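Secondhand Computer Questions

I get the same handful of emails over and over, so I finally put my answers in one spot. I've been buying and fixing up used office desktops since a friend gave me her old one, and I still get a kick out of it!

Is a used office desktop any good for a normal household?

Sure. If you do email, bills, video calls and homework, you'll be fine. My own kitchen computer came out of an insurance office and I'm typing on it right now. Games are another story, and I'm the wrong person to ask.

How much should I spend?

I try to stay under $200 for the whole thing, and that includes a keyboard if I need one. Sellers will throw in a monitor if you ask nicely (ask before you pay, not after).

Where do you buy yours?

Mostly from Rebane, the surplus place out past the feed store. They open at 9 and the good stuff goes early. I've ordered from Nimport twice too. Shipping was slow, but the packing was great — so much bubble wrap.

What should I ask the seller?

How old it is, whether the drive was wiped, and whether they'll take it back. I like at least two weeks for returns. If they get cranky about any of that, I walk.

Do I have to open it up?

Nope, but I always do. Shut it down, unplug it, take the side off and have a look around while the light is good.
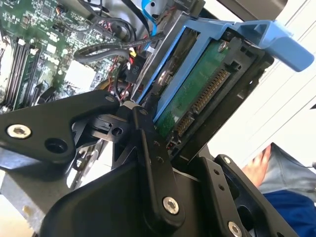
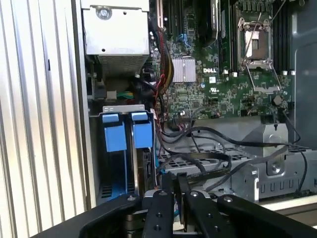
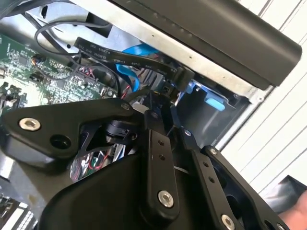 How much memory do I need?

I put 16 GB in everything now. Eight will get you by if you're not a tab hoarder like me. Check which type your model takes before you order, and please learn from the sticks sitting in my junk drawer.

What about the old owner's files?

Erase the drive and do a clean install, even if the seller swears it's blank. Birutė Juška, who taught the night class where I learned all this, made us do it twice for practice. I grumbled then. I don't now.

Will it be loud?

Maybe a little. A dirty fan is the usual culprit, so try canned air first, outside if you can. Hold the blades still while you spray.

Can you fix mine?

I wish I had the time! I do bring my tools to Festance every March and I'm happy to take a look there. My table number last time was 1330, way in the back by the pretzels, and I've asked for the same one again.

Can I leave it on all night?

I let mine go to sleep and that's been fine. My sister shuts hers off at the power strip, and hers still works too.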